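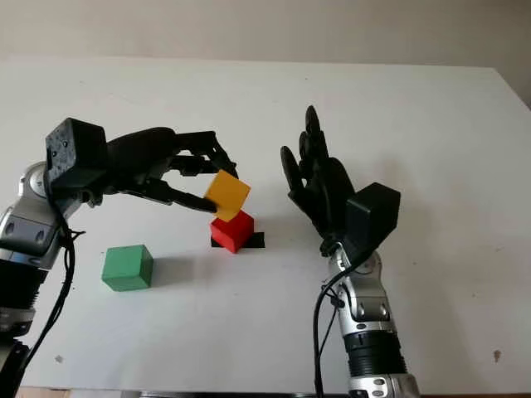
Clarthorpe is a market town on the north bank of the Leckie, a short river that rises in the hills to the west. At the 2000 count it had 2819 residents, down from 3054 ten years earlier.

The town grew up beside a ford and was granted a weekly market in the Middle Ages. A stone bridge replaced the ford after a flood carried off several houses on the lower street. Wool was the main trade until the last mill closed.

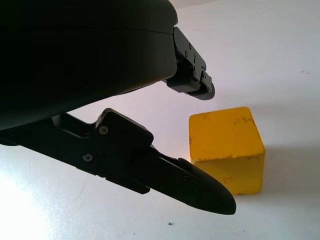
The parish also takes in the hamlet of Skuno, upstream, and the farms of Fleso on the opposite bank. Skuno has a chapel that seats 700, built when the quarries were still open. A fair is held in the main square each December, with livestock sales in the morning and a lantern walk after dark.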